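Visit report: Wullora manipulation lab, open afternoon
Filed Nov 30, 2021

Wullora opened its manipulation lab to outside groups for one afternoon, and I attended on behalf of the Drultow integration team. The interest for us was narrow. Their group has been testing whether changing the walls and table surface between recording sessions makes a learned two-arm policy less sensitive to its surroundings, and we have had the same failure on our own cells for most of the year.

Access was through the loading side of the building. Groups of 9 were taken in at a time, with 15 minutes at each station. Estrella Tlapale gave the introduction and took most of the technical questions.

The method is simple to state. Each cell has two arms on a common front rail, one fixed camera and a camera at the wrist. An operator teleoperates both arms through a short task, the session is logged, and the policy is trained by imitation on the pooled logs. What differs from the usual arrangement is that the wall panels and the tabletop are exchangeable. A session plan, generated by a scheduling tool they call Zultico, assigns a background, a surface and a set of side objects to every block of recordings. The side objects have no role in the task.

The set now stands at 2821 recorded episodes. Two policies were trained from it with the same architecture and the same number of episodes: one from sessions with plain panels only, one from the mixed sessions. Both were then evaluated in cells with panels absent from training. According to Tlapale the plain policy lost most of its grasps at the approach stage, closing short of the can or beside it. The mixed policy kept most of its performance, with the remaining errors concentrated in placement. Success rates were shown on a slide but we were asked not to copy them before the paper is out, expected in February.

Three points I noted for our own use. Panel changes cost over an hour per cell until they moved to clip fittings. Strongly patterned panels were more useful per episode than plain colored ones. The wrist view contributed little to the failures in either policy; the fixed view accounted for nearly all of them.

The can task was the one set up at the second station, with a perforated basket as the target and curled, wave-patterned panels on the walls.
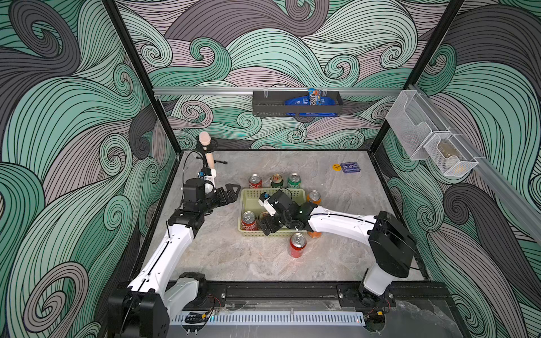 Ohemaa Acheampong objected that a patterned wall and a new object layout were being changed in the same block, so the gain could not be assigned to either one. Tlapale agreed that the current data does not separate them. A follow-up with fixed layouts is planned on the Pinto cell.

I would wait for that result before ordering panels. The clip fittings can be made in our own shop, and I have asked Wullora for the drawing.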